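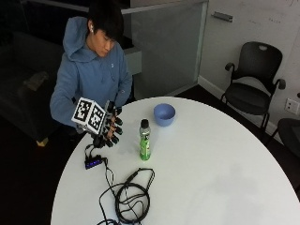 In defence of the boring lunch

I have eaten the same cheese and pickle sandwich at work for most of my adult life, and people keep trying to help me. My colleague Siiri brings in a different salad every day and looks at my lunchbox the way a vet looks at an old dog. Last May she lent me a cookbook called Robles. It has 185 recipes, 74 of which want a herb my local shop has never heard of.

I did try. I made a lentil thing on a Sunday evening's worth of goodwill and ate it for three days, thinking throughout of pickle. Then I gave the book back and said it had been very interesting, a phrase she took exactly as I meant it.

Variety is supposed to be good for us, and perhaps it is, at dinner. At lunch I have 13 minutes and a phone that won't stop ringing. I don't want to be surprised by a grape. 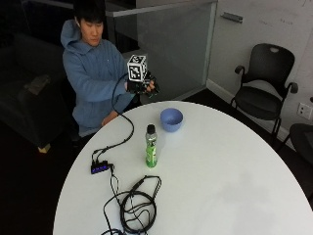 COMMENT | FOOD & HABITS

My mother packed the same lunch for my father until he retired, and he complained once, when she changed the bread. I used to think this was sad. Now I think he was the only man in the building who knew what was going to happen to him that day, and I'd like the same arrangement, with slightly more pickle.

Merike Toom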